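Good morning. I am Samira Farah, and I want to speak about the tray return at our Kisura canteen. We clear almost 300 trays at one lunch — plates, cups, rice, wrappers.
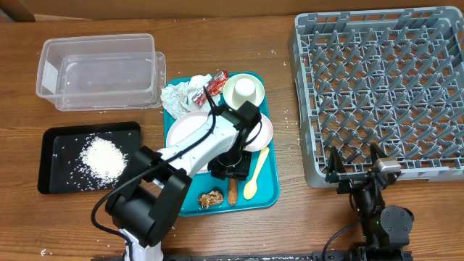
Warico Catering Services, Dish Room Team

Slide two. Say slowly: the arms take the sorting. The rinsing stays with us. Before, each person stood at the belt for 2 hours. Now we change places after 23 minutes.

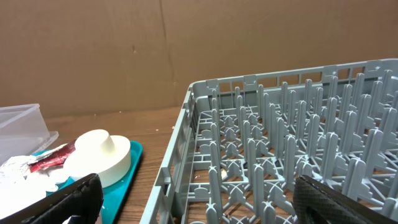 Samira, I don't miss the belt, but will my hours be the same in March? Shboul asked me this at the first meeting. My answer is yes, and it is in writing. Pause here for questions.

Next, new tasks. Two of us learn to stop and restart the arms. The training is ten short lessons, in paid time.

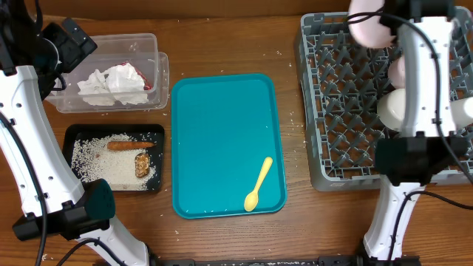
Food waste on the black tray, tissue in the clear box.

Tell them also what is harder. The room is louder, and we talk less — I would like to hear ideas about this.

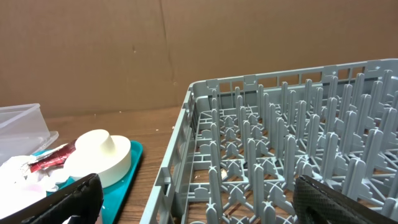

Teal tray beside the gray rack.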